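**Progress note to Pettigrew, February, wrist-view policy work**

The short version: the Irer result holds up less well than our last note suggested, and we'd ask that it not be quoted yet.

In that note we said the policy trained on 4000 wrist-camera episodes reached a 63 percent success rate on soft objects in places it had never seen. The number is right. What it measures is another matter. Two of the test sites share a countertop style with sites in the training set, and once we drop them the remaining trials are too few to say much. We should have caught this before reporting it.

Since then we have moved the work to busier sites. Patterned walls, veined stone and glossy paint are where we expect the method to struggle, and so far we've seen little to change our minds. A plush toy on dark marble with a mural behind it is a fair sample of what the policy now has to deal with.

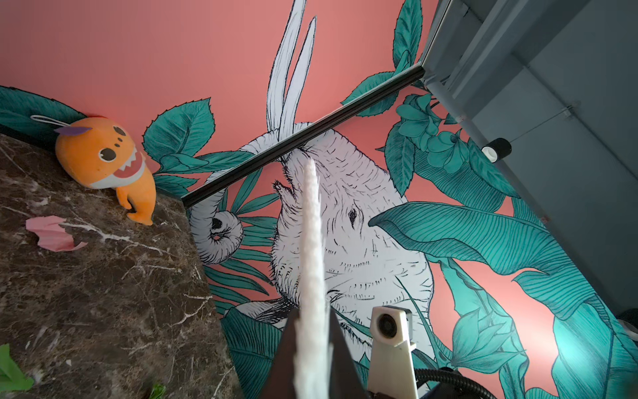

Sirkico, replying to the draft, doubts that background is the problem at all and thinks we are seeing a weak depth estimate that would fail just as often against a plain wall. That may be so. We can't rule it out with the data we have, and Etham's earlier ablation doesn't settle it either — it changed the lighting and the wall together.

So the next step is dull but needed: same objects, same counters, wall covered and uncovered, with the scoring done by people who don't know which policy ran. We need 2 more weeks of robot time for it. Until that is finished we'd rather not start on the larger model, whatever the plan says.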